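# Kelivthorpe Introduces Gray Open Bin for Mixed-Item Storage and Sorting

November
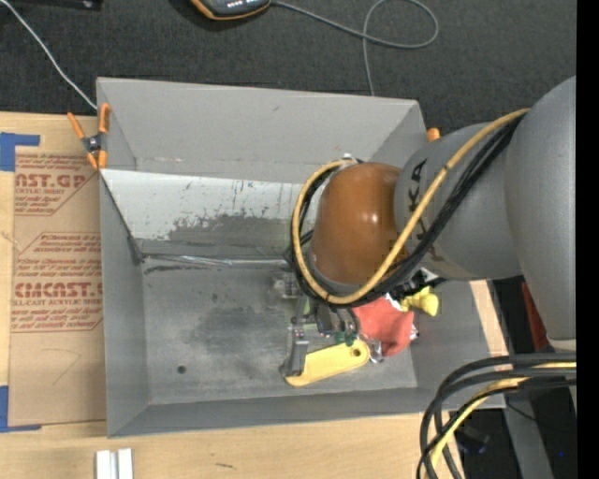
Kelivthorpe, a supplier of storage and workroom furnishings, today announced the Cordeiro bin, a large rectangular container for items that differ in shape, stiffness and surface. The bin is intended for use on a tabletop. It is offered to returns rooms, repair counters, school supply rooms and small packing operations.

The product addresses a specific task. Goods that arrive in a mixed state usually have to be held in one place before they are separated. Flat rigid pieces, folded or crumpled textiles and clear plastic packaging are commonly held together at this stage. Containers with ribbed or stepped floors tend to trap thin items, and containers with dark interiors make small dark parts difficult to find. The Cordeiro bin has a flat floor and a neutral gray finish.

**Construction and dimensions**

The Cordeiro is a single molded part with no lid and no internal dividers. Wall thickness is 4 millimeters. The rated load is 55 pounds, evenly distributed, with the bin standing on a level surface. Loads above this value are not covered by the product warranty.

The interior can be wiped with a damp cloth and mild soap. Solvents and abrasive pads should not be used. The bin is not approved for food contact or for the storage of liquids.

"The gray was the longest part of the work," said Madalena Correia, product lead at Kelivthorpe. "A white interior hides clear film, and a black one hides almost everything else. We tested mid-tones under ordinary ceiling light until yellow, red and transparent items could all be located without moving the bin."

**Trial use**

Before release, the bin was placed in 10 workrooms operated by Flusari, a regional handler of returned household goods. Staff filled each bin with unsorted stock and removed items one at a time to separate trays. A total of 1,719 items passed through the bins during the trial period. They included flat plastic goods, cloth articles and items still in clear wrapping.

Flusari reported two findings that led to changes in the final version. The first concerned the inside corners, where crinkled film collected and had to be pulled free by hand. The corner radius was increased. The second concerned the underside, which slid on smooth tabletops when a heavy item was dragged along the interior. Production units have a textured base that holds position on wood and laminate.

"Our tables are light wood, and the early units left gray scuffs," said Armindo Valente, operations supervisor at Flusari. "The revised base does not mark them. We have also stopped stacking wrapped goods on top of cloth, because the cloth shifts and the wrapped goods end up underneath it."

**Recommended setup**

Kelivthorpe recommends placing the bin across the middle of the table with clear access from at least one long side. Receiving trays should stand outside the normal reaching path. Rooms with carpeted floors should use tables with wide feet, as narrow legs can settle unevenly under load.

The bin should be filled to no more than half its depth when soft and rigid items are mixed. Loose packaging should be removed first where possible. Flat items with rounded ends are easiest to lift at one end, and those with a hanging hole can be transferred directly to a peg or hook after sorting. Cloth items should be lifted clear and opened out before they are logged, so that small objects caught in the folds are not lost.

**Availability**

The Cordeiro bin is available now in gray only. Orders are shipped flat-nested in cartons of 4, and single units can be purchased through Visivard, which distributes Kelivthorpe products to schools and independent repair businesses. A clip-on label holder is sold separately. Replacement units for trial participants will be supplied at no charge.

A shallower version is in development. Kelivthorpe has not set a release date.

**About Kelivthorpe**

Kelivthorpe designs and supplies bins, trays, shelving and work tables for commercial and educational workrooms.

**Press contact**

Naa Arthur, Communications, Kelivthorpe
Product samples and a full specification sheet are available on request.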